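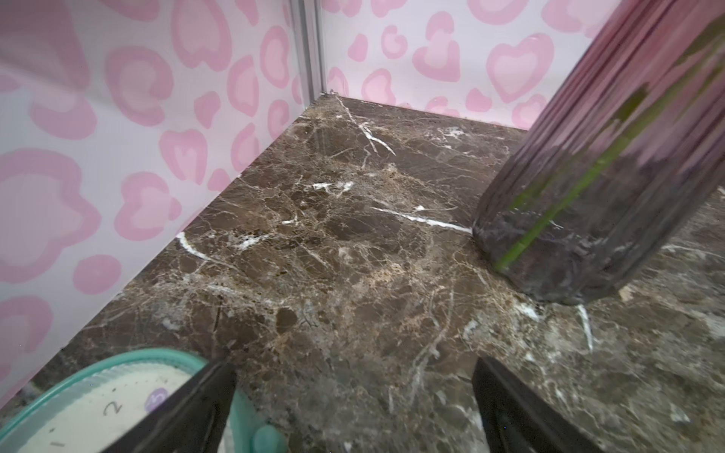 Why Does Marble Have Squiggles?

Somebody, somewhere, has told you not to draw on the furniture. Marble got away with it.

The squiggly lines in marble are called veins. There is no blood in them, so please stop poking. To see where they came from, you have to go back a very long way, to before your grandparents, before their grandparents, and before homework.

Most marble began as limestone, a rock often made from the shells and bits of tiny sea creatures. These piled up on the sea floor and got buried. Then the Earth squeezed them and baked them deep underground, where a temperature of 150 degrees counts as a chilly day. The limestone slowly turned into marble, which was harder and had a much better career ahead of it.

While all this was going on, the rock cracked. Water crept through the cracks carrying minerals, and the minerals stayed behind and filled the gaps. A pale mineral in a dark brown stone gives you white, cream or tan lines that fork and wander like rivers on a map drawn during a bumpy bus ride.

Can you paint marble squiggles on? People do, and some are very good at it. But real veins go down into the stone, so a chip won't rub them away. (Do not test this.)

One more thing. Marble looks tough, but lemon juice can leave a dull mark on the shiny kind. So can vinegar. If you spill either one, wipe it up quickly and then go and tell a grown-up, in that order.

Words by Farzana Lashari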